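Good Manners at the Bench

Welcome to our little gallery from the Nidilmont workshop! Sobia Lodhi and I put this page together in May, after the new handling rules went up on the wall, and so many of you wrote in asking about them that it seemed only kind to share.

The condiment basket is where most people begin. Rule one is to take glass by the cap or neck and close gently.

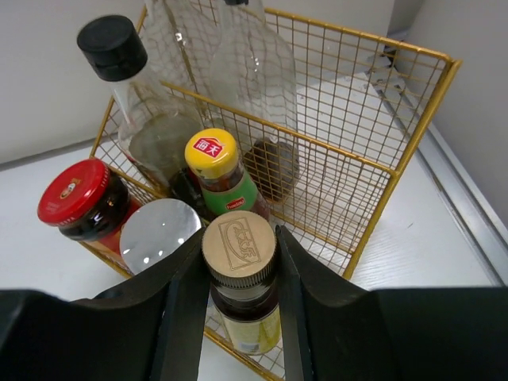 Fikri Yeoh wrote that one, and he would like me to add that lids get a wipe before every session (sticky ones are a menace), and that whoever sets the grip force writes it in the log with their initials. We have 19 rules in all, which sounds a lot, I know, but most are a single line.

Rule seven is about elbow room. Leave space between the bottles, park the basket well back, and keep your own hands off the bench while either arm is live.

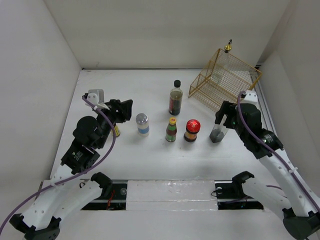

Two arms at the bench, with the bottles spaced out and the basket near the back corner.

Do write to Sobia if you'd like the full sheet for your own wall.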